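Fostora two-tone tumblers: small cups, big improvement to my desk
Reviewed by Salma Radwan
24/12/2021

I've been putting off writing this one because it's hard to explain why I got so excited over a pair of cups. They're cups! But I bought my first Fostora set in June, I've used them every single day, and I have now given sets to two friends and my sister-in-law, so I think it's time they got a proper write-up.

First, what you get. The set is 2 tapered tumblers, wider at the mouth than the base, colored on the outside and pale on the inside with a white rim. You pick your colors from a list when you order. I went with gray and the yellow-green one, which the store calls yellow and which my husband calls tennis ball. Delivery took four days, and they came nested in one small box with a sheet of tissue between them and nothing else to throw away. Thank you for that, Fostora.

I had been using a divided organizer from Dramatau before this, the kind with six fixed slots, and I never liked it. Two of the slots were too narrow for anything except pens, one was so deep I lost an eraser in it for most of a year, and the whole thing had to be lifted up every time I wanted to wipe underneath. With separate cups you just move one over, wipe, and move it back. I can carry the yellow one into the bathroom, or hand it to my daughter with her craft glue in it, and the rest of my stuff stays where it is.

The pale inside is my favorite part, and I didn't even notice it in the listing! Dark containers swallow small things. In these you look down and see what's there right away, even a paper clip or a loose button. The colored outside then does the other job, which is telling the cups apart from across the room. Gray is for whatever came out of my pockets. Yellow is for bottles and tubes.

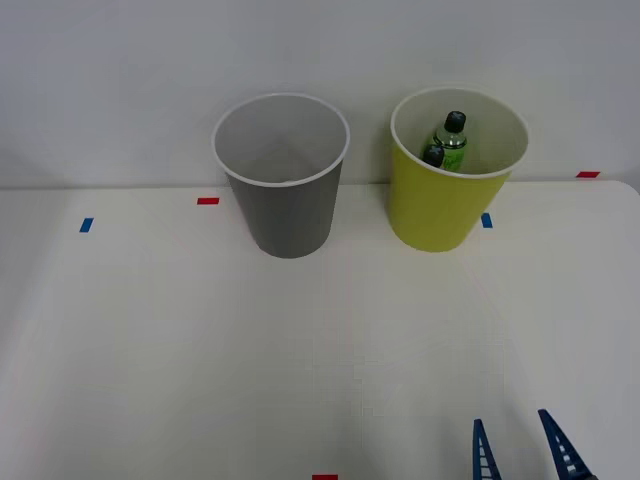
Gray and yellow, with two little black-capped bottles in the yellow one.

Small bottles are where this shape really works for me. They stand up or lean against the side, and the caps stay near the top where you can grab them. In a drawer mine used to roll to the back and tip over, and I once found one had leaked all over a stack of 114 index cards I'd been saving for a class (recipe cards, hand-written, still not over it). Now they live upright in the yellow cup and I can see at a glance which ones I have out.

Size is worth thinking about before you buy. These are desk and counter cups. A full set of markers makes them crowded, and long paintbrushes will probably want something heavier. My friend Ghizlane Filali tried hers for kitchen spatulas and it fell over the first day, so she moved it to her sewing table, where it holds thread snips and a seam ripper and she loves it. For tall tools I'd still go with the Soliman crock I reviewed last spring.

Cleaning is easy. I wash mine by hand with dish soap and a soft sponge, and because they're so open at the top my whole hand fits in. Ink did leave a faint blue spot in the bottom of one for a while. A baking soda paste took it off after two tries.

A few small complaints. The gray is a little plain next to the brighter colors, and if I were ordering again I might get two brights. There are no lids, even as an extra, and I would buy lids tomorrow. And the color names on the website are not much help, so look at the customer photos before you choose.

I looked at the Firkier cups too, which come with a rubber ring on the bottom. They're nice, and they do grip better, but the ring collects crumbs and they only sell them in packs of six. I don't need six of anything on my desk.

Would I buy them again? I already have, three times over. If you've got a counter full of little bottles, or a desk where everything small drifts to the edges, try one set and see where they end up. Mine started out in the office and one of them keeps migrating to the kitchen.

Next week I'm testing drawer liners, so send me your questions about those in the comments.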